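# Arkside Play Pantry

Photos and notes on soft toy groceries: felt and plush bottles, jars, fruit, bread and boxes of the kind found in play kitchens. The set was put together by Hema Kulkarni and Aravind Suvarna.

## What is in it

- 1,835 photos
- 135 separate items, one folder per item
- `items.csv`, one row per item
- `labels.csv`, one row per piece of stitched or printed text

1,188 of the photos show at least one readable word. The rest are plain items (fruit, eggs, slices of bread) or sides with no lettering.

## Categories

There are 11 categories. Condiments, drinks and canned goods carry most of the text. Vegetables carry almost none. Items were sorted by what they are meant to be, so a plush milk carton is under drinks even if it was sold as a cushion.

## Item fields

`item_id`, `category`, `main_color`, `surface` (felt, plush, knit, other), `has_label`, `notes`

Use `other` for surface if you can't tell. Don't guess fiber content.

## Label text

Text is typed in normal reading order, top to bottom with the item standing upright, however it is turned in the photo. Keep capitals and numbers as stitched. Each line of lettering gets its own row, with thread color in `text_color`.

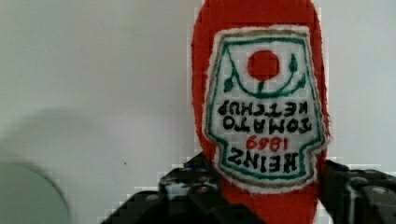
Small pictures on a label, such as fruit or leaves, go in `motif` and are not treated as text. Borders go in `border`, outermost color first. Loose fibers along an edge are normal wear for this type of item and don't need a note unless they cover a letter.

## Known problems

- Folders from the March batch use `colour` in the header of the notes file. Rename it before merging.
- Dralum and Böttcher items share one ID prefix.
- Plededholm items have no `surface` value yet.

Contact: Hema Kulkarni, Arkside | © Arkside Play Pantry | Back to top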